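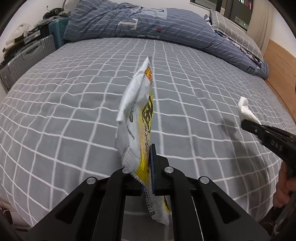 Subject: Re: [rellow-tenants] fitted sheets / laundry room hours
Date: 29 January 2025

Replying to the list so everyone on the Vaughan side sees it too. Typing this on my break so sorry in advance.

> Has anyone found a fitted sheet that stays on the mattresses in the
> furnished units? Ours are deep, the corners pop off every night. Bought
> two sets already, both shrank. Also is the big dryer on the second
> floor ever getting fixed or do we just give up on it? And what are
> the real laundry hours now, the sign says one thing and the door lock
> says another.

Sheets first. Measure the mattress before you buy anything. Side seam to side seam, top to bottom, with the topper ON if you use one. The furnished units have at least two kinds of mattress, so what fits your neighbor may not fit you. You want "deep pocket" on the package and then a couple inches more than what you measured. Cotton shrinks. Everybody knows that and everybody still buys the exact size (me, twice).

Elastic all the way around, not just at the corners. Big difference. The cheap set I got from Kamia only had it at the corners and it lasted a month. The Zarkum ones are better, elastic the whole way, $49 for the queen, no pillowcases. Mine have been through the wash every week since November and still reach the bottom of the mattress. Color faded some. Don't care.

If you already own sheets that pop off, try the clip straps that go under the corners. Ugly but no one sees them. Put them on before you make the bed, not after, or you will be lifting the mattress with your head.

Thread count, ignore it. I had 600 once and they were hot and slippery and took two dryer cycles. Plain percale is fine.

Washing: cool water, low heat, take them out a bit damp and put them strait on the bed. They stretch back while they finish. Don't wash them with towels, the towels end up balled inside the corners and nothing dries.

Dryer. I called the office again Monday. Part is ordered, no date. They gave me a ticket number, 164, so if you call please use that one and don't open a new one, last time we had four tickets for the same washer and they closed all of them. The small dryer works but it runs hot even on low, so no fitted sheets in there unless you like them short.

Hours: the lock is right, sign is wrong. 7 to 10 every day. I asked for a new sign, got a "we'll look into it".

Also whoever left a full load in washer 2 over the weekend, it's in the blue bin by the folding table. Smelled pretty bad by Sunday so probaly run it again.

Oh and somebody asked off list about buying sheets together to get the bulk price. I looked. Zarkum wants a $3000 minimum, so no. Unless the whole Vaughan building wants in, which, good luck. If anyone does want to try that please start a seperate thread, I can't run it.

Gotta go, back on shift.

- 2nd floor, Rellow side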